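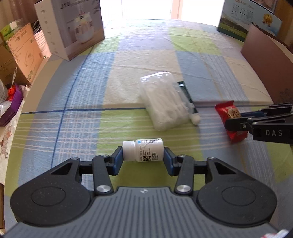 3.2 Small items on the shared table

Coding of the table surfaces followed the same sheet as for the kitchen counters (section 3.1). Three groups: medicines, personal care, food. Everything else went under "packaging", which became by far the biggest group and probably should have been split. Boxes kept after the thing inside has been taken out, boxes still full, boxes reused for something different – all one code. Karpenko and Were coded seperately, then compared.

Figure 4. Tabletop items from the medicine, personal care and food groups: a small white pill bottle with a screw cap, cotton swabs in a clear plastic box, a red snack packet. Checkered tablecloth; product boxes behind.

The full set from the Ruvuvstead households was 1115 items, of which 227 were medicines or supplements. Higher than expected. In the Litau pilot people told us medicines lived in the bathroom or in a bedroom drawer, and we wrote the first version of the sheet on that basis. Had to be redone. A pill bottle on the eating table was ordinary, and residents gave the same explanation again and again: the pills are taken with food, so they stay where the food is.

Swabs were harder to place. Residents who kept them on the table used them for ears, for makeup, for cleaning keyboards, one for oiling a sewing machine. We left them under personal care whatever the stated use. Collet argued for a "mixed" code and she may be right, but it would have meant going back over the first 500 items and there was no time before October.

Snack packets moved the most between visits. A packet noted in the morning was usually gone or replaced by evening, while medicines stayed within arm's reach of the same chair for the full 7 days. Boxes of appliances did not move at all. Two residents said they were keeping the carton for the warranty, another for moving house.

Tablecloths were recorded but not analyzed here. One remark only – on patterned cloths residents themselves took longer to find small white items when asked to (Tkachenko, field notes, 28 September 2018). Checks seemed worse than flowers. We did not time this properly and no claim is made.

3.3 Where things go when the table is cleared

Clearing for a meal rarely meant putting away. Mostly it meant pushing. Items slid toward the wall end and piled up against whatever boxes were standing their already, then drifted back over the next hours.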